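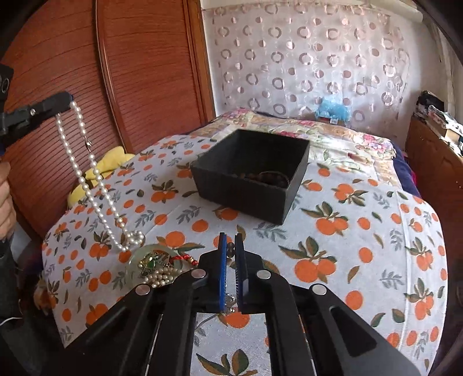 Schmuck sortieren mit zwei Greifern: dunkle Perlen zwischen den Backen, links die lange weiße Kette.

Nazar Vasylenko betreut bei Gritbridge die Handgreifer, und er beginnt mit den Backen. «Der blaue Streifen innen ist das Erste, was ich prüfe», sagt er. Löst sich der Belag an einer Kante, rutschen kleine Perlen weg.

Danach kommen die Gelenke. Er bewegt jeden Arm langsam und hört zu. «Wenn es kratzt, nehme ich den Bolzen heraus und putze ihn — Öl allein hilft nicht.» Nach über 40 Stunden Betrieb macht er das in jedem Fall.

Und der Spalt? Im November hat er ihn zu eng eingestellt, die Spitzen drückten gegeneinander und die Backen wurden schief. Seitdem misst er an 4 Stellen und schreibt die Werte in ein Heft. Das Heft liegt in Trornolberg beim Werkzeug.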